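Truvasen Community Workshop: Storage and Small Parts

The workshop's storage collection holds more than 800 items, catalogued by colour and size. The gallery presents pieces from the small parts area, coordinated by Notburga Riedl.

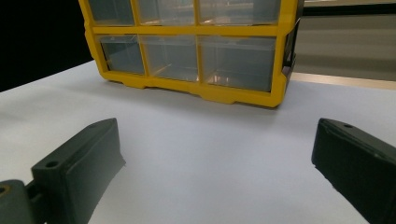

Members are asked to return drawers to their original positions and to label the contents clearly. Organizers may be borrowed for use at the centre, with a limit of 2 per member. Enquiries may be made at the front desk.

Page updated 2023-01-10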